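The Stop Button Was the Easy Part 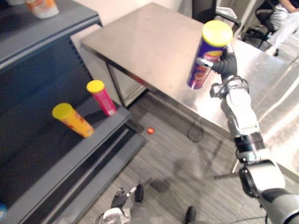

Most of what gets written about robot safety is about the big motions. An arm swings, a person is standing where they should not be, and somebody reaches for the red button. I worked on industrial arms for many years before I moved to humanoids, and I still think the big motions deserve the attention they get. But the failure that has bothered me most in the past year was a small one. A hand let go of a snack can when it should have held on.

It happened in January at the Bradura test room, during a long run of shelf restocking. The task was simple on paper. Take a can off the shelf, carry it over to the table, set it down, go back. The hand controller lost its link to the main computer for a fraction of a second. The software did what it had been written to do in that case, and put the hand in its safe state. For that hand, on that version, the safe state was to cut torque to the fingers. The fingers went slack and the can dropped on the carpet.

The can was dented. That was the whole of the damage, and the operator logged it as a failed grasp and started the next attempt. I would probably have done the same. The log had 1000 attempts in it by the end, and 64 of them were marked as failed grasps. When somebody went back through those 64 for another reason, 17 turned out to have the same dropped link just before the fingers opened. The grasp had been fine in every one of those. The robot had a good hold on the can and was told to give it up.

I think that log is worse than the drops. A fault in the communication line was being counted as clumsiness. The team working on grasping spent weeks adjusting finger pressure for a problem that had nothing to do with finger pressure. They even got a small improvement, which can happen when you change something and watch closely, and which kept them going in the wrong direction for longer.

The larger question is what we mean by a safe state. On an old factory arm the answer was mostly settled before I got there. Power comes off, brakes come on, the arm stays where it is. People outside the trade assume that every robot works this way, and a fair number of people inside it assume so too. A hand with fingers driven by small motors often has no brakes at all. Take the power off and it relaxes. Whether that is safe depends entirely on what is in it and what is underneath it.

With a can of chips over a carpet, it is fine. With a glass jar over somebody's foot, it is not. With a person's wrist in the grip, you want the hand to open right away, and a hand that locks shut on a fault would be a terrible thing to build. So there are good reasons on both sides, and I do not claim that holding is always right. My complaint is that the choice was made once, by a supplier, in a default setting, and that the people using the hand did not know a choice had been made.

The hand in our case came through Inditz, and the manual does cover this. It is on page 47, in a table of fault codes, in a column headed "response." The entry says "torque off." I have read a lot of manuals and I would have passed over that entry without a second look. The legs on the same robot have a completely different response to a lost link, and a sensible one: they keep the last stable stance and wait. So for that moment you had a machine whose legs were carefully holding still and whose hand was letting go of everything.

I have heard three arguments against making a fuss about this. The first is that research robots are used by trained staff who keep their distance. They do, on a good day. In every lab I have worked in, people also sit at their desks a few steps from the machine, get used to it, and stop looking up when it moves. The second is that the objects are light. They are light now. Cans are chosen for testing because they are light and cheap, and the same hand with the same default will be given something heavier as soon as the numbers look good enough.

The third argument is the one I take seriously. It says that more fault responses mean more code, and more code means more faults. A hand that has to decide between holding and releasing can decide wrongly. Tetteh, who make the wrist unit, gave this as their reason for keeping to one response, and I do not think it is an excuse. Simple is easier to test. I have taken clever logic out of safety systems myself and slept better afterward.

Still, a simple response is only worth having if somebody has thought about the case it will be used in. What I would ask for is modest. Every hand should state on the first page of its manual, in an ordinary sentence, what the fingers do when power is lost and what they do when the link is lost. These are two different events and they can have two different answers. The person setting up a task should have to write down which answer they want before the robot picks up anything. And the log should keep a dropped link and a failed grasp in separate columns - that change took our group one afternoon.

There is also a habit I would like to see go away, and it is the habit of restarting. When an arm in a car plant faulted, someone had to walk over, read a code and sign for it. It was slow and everyone complained about it. In a lab the attempt is marked as failed and the next one begins a few seconds later, and failure is so ordinary that it carries no information. I understand why. If you stopped to investigate every dropped can you would never finish a run. But a person could look closely at a handful from each batch, picked at random, and ask why the fingers opened. Had we done that in the first week, I think we would have found the link fault then.

The cable has since been replaced, and the hand now holds its last grip for a short time after a lost link before it relaxes. Someone at Ranamham asked me whether that makes it safe. I told them it makes it different, and that they should try it with whatever they plan to carry, over whatever they plan to carry it over, and pull the cable out on purpose to see what happens. They had not done that with their own hands yet. When I asked what the fingers did on a lost link, they said they would have to check with the supplier.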